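How to clear and clean a bedroom floor round an air purifier

Posted Wednesday, October 23, 2019
Filed under: Floors, Bedrooms

Small rooms collect things at floor level. A cap comes off and lands by the bed, a sweet wrapper misses the bin, a cup is left on whatever flat surface is nearest. If there is an air purifier standing in the room, it usually gets the worst of it, as people use the top as a shelf and the space round the base fills up with dust and odds and ends.

This page sets out a way to clear a room like that, clean the floor and put everything back. It is written for hard floors with a wood look, whether tile, laminate or vinyl. For carpet, follow the tidying part and then see our separate page on vacuuming edges.

What you need

A wastebasket and a supply of liners
A small tray or shallow box for things that need sorting
A vacuum cleaner with a brush head, or a soft broom and dustpan
A flat mop and two microfibre cloths
A bucket and floor cleaner
A soft paintbrush for vents and grilles

We use Kemonlow floor soap, which is mixed at 100 ml to a full bucket. Any neutral cleaner will do. Do not use anything with wax in it on tile, as it leaves a film in the grout lines.

Step 1. Get the bin ready

Do this before you pick anything up. Take out the old liner if it is more than half full, tie it and leave it outside the door. Fit a new one and push the air out of it with your hand so that it sits down inside the basket.

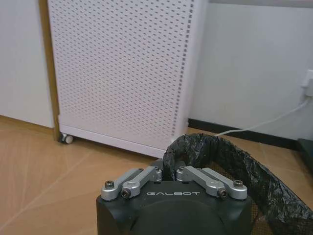 A liner that slips down is the usual trouble with open baskets. Choose one large enough to fold well over the rim, and pull the fold down on the outside all the way round. With mesh baskets this matters more, as liquid goes straight through the sides and on to the floor. A black liner turned over a brown mesh basket may look wrinkled round the collar, and that does no harm as long as the fold is deep enough to hold. If yours keeps dropping, gather the slack at one side and tie a small knot in it under the rim.

Stand the basket on the part of the floor you will be clearing and move it along with you as you go. Walking back and forth to a bin in the corner takes longer and you are more likely to drop something on the way.

Step 2. Clear from the top down

Start with the tops of things and leave the floor until afterwards. In most bedrooms this means the bedside table, the window sill, any rack or clothes stand, and the top of the air purifier.

Paper cups need a moment of care. Pick up a lidded cup by the body and never by the lid, and assume there is something left in it until you have checked. Empty the dregs down a sink, then put the cup in the bin. Where cups are collected for recycling, the lid normally comes off first, but councils differ, so look at your own list.

Do not leave drinks on top of a purifier even for a short time. On many models the clean air comes out at the top, and the controls are often there as well. A spill can get into the fan, and a cup standing on a vent blocks the flow. Check your own manual for where the outlet is. Ours is a Horkavitz and the booklet asks for 600 mm clear above the unit.

Wipe the top with a cloth that has been wrung out hard. If there is a sticky ring, lay the cloth on it for a minute and wipe again.

Step 3. Pick up from the floor

Work from the door towards the far wall, and pick up everything, including the things you mean to put back in the same place. Each item goes to one of three places: the bin, the tray, or straight into a cupboard if the cupboard is within reach. 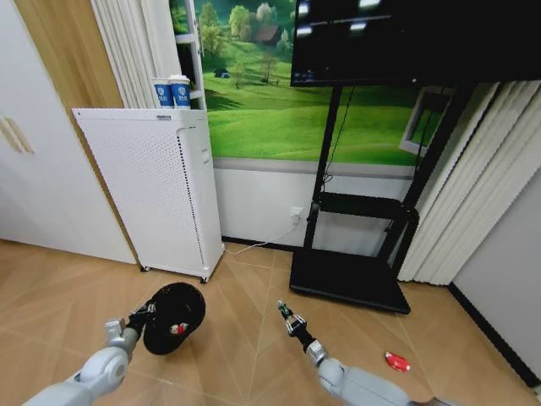

Cap first, then the small red item on the floor. The cups on the purifier still have to go.

Caps and hats. Shake them out over the floor before you clean it and not afterwards. Look at the label inside before deciding whether to wash. A cap with a stiff peak should not go through the machine on a hot wash. If it only needs airing, hang it on a rack or a hook. Put away inside a wardrobe while it is damp, it will start to smell.

Wrappers and small packets. Straight in the bin. Feel them first, as coins and small keys do end up inside.

Electrical bits and small parts. These go on the tray. Do not throw away a part because you do not recognise it. Circuit boards and anything with a battery must not go in household rubbish in any case, and should be kept aside for the electrical collection.

Rolls of tape, lids, pen tops. On the tray too. Round things roll, and the base of a purifier or a wardrobe is where they tend to stop, so have a look along those edges before you fetch the vacuum cleaner. One pen top in the hose is enough to stop the job.

Cables. Leave them plugged in for now but lift them and see what is lying underneath.

When the floor is bare, take the tray to a table and sort it sitting down. If something has no home, write its name on a piece of masking tape, stick it on and put it in a drawer. We keep a Hrytsenko storage box for this and go through it every March.

Step 4. Move the purifier

Switch the unit off at its own button, let the fan stop, then turn it off at the wall if the socket has a switch and pull the plug. Hold the plug itself and not the cable. Wind the cable loosely and lay it over the top.

If the unit has casters, push it from low down. A tall purifier is narrow for its height and will tip if you push near the top and a wheel meets a grout line or a bit of grit. Keep one hand on the back. If there are wheel locks, release them first - dragging a locked wheel will mark the floor.

Units without casters should be lifted. If that would be awkward for one person, slide a folded towel under each side and pull on the towels.

Pull it well clear of the wall. You want space to get the full width of the mop behind it.

Step 5. Clean the front panel

A perforated panel holds a surprising amount of fluff. Brush it dry before you use any water. Use the soft paintbrush in short strokes, working down from the top edge, with the vacuum hose held just below the brush to catch what comes off. If the panel unclips you can take it outside and brush both sides.

Wetting it first turns the dust into paste and pushes it into the holes. If that has already happened, leave the panel to dry fully and then brush it.

Check the filter while the panel is off. Most prefilters can be vacuumed. The main filter normally cannot be washed, and if it is grey all over it needs replacing. Note the date on the edge of the filter frame in pencil.

Step 6. Vacuum or sweep

Begin along the skirting and work inwards. Use the brush head, with the bristles down. On a textured wood-look surface, go over each strip once in the direction of the grain and once across it.

Curtains that hang near the floor should be lifted and pinned back, or laid over a rack out of the way. Pleated curtains drop a lot of dust when they are moved, so do this before vacuuming and give it a few minutes to settle.

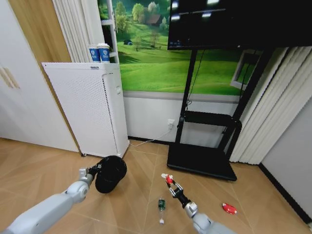 Go slowly behind the place where the purifier stood. There will be a line of dust against the wall which comes away in one piece if you use the narrow nozzle, and breaks up and floats off if you use a broom.

If the wall has a printed mural, keep the vacuum head off it. The same goes for water. Dust a mural with a dry cloth only, from the top downwards, and stop if you see any colour on the cloth. Painted white panelling underneath can be wiped with a damp cloth in the normal way, keeping clear of any sockets.

Step 7. Mop

Fill the bucket with warm water and add the cleaner. The mop should be damp and no more than that. If water stands in the grout lines after a pass, wring it out again.

Start at the far wall and come back towards the door. Change the water when you can no longer see the bottom of the bucket. On light floors, dirty water leaves streaks that only show up the next morning when the sun is low.

For a mark that will not shift, such as tape residue, use a little Grisum paste on a cloth, rub gently and rinse. Try it first in a place that is normally covered, such as under the bed.

Leave the door open and let the floor dry completely.

Step 8. Put things back

Roll the purifier back, but leave a gap behind it. Our booklet says 105 mm from the wall and others ask for more. Keep it off the curtains, which can be drawn against the intake.

Run the cable along the foot of the wall to the socket. If there is a long spare length, fold it and hold it with a strap behind the unit, where no foot will catch it. Do not run it under a rug.

Wipe wardrobe handles last. Recessed handles gather grease at the back of the groove, and a cotton bud gets in where a cloth will not.

Tie up the bin liner, take it out and fit another. Put the basket somewhere within arm's reach of the bed or desk.

How often

Steps 1 to 3 can be done every evening and take 6 minutes in our spare room. The front panel wants brushing every fortnight, more often with a cat. The full job, with the purifier moved, is enough once a month.

Related pages
Vacuuming carpet edges
Washing caps with a stiff peak
Removing tape marks from tile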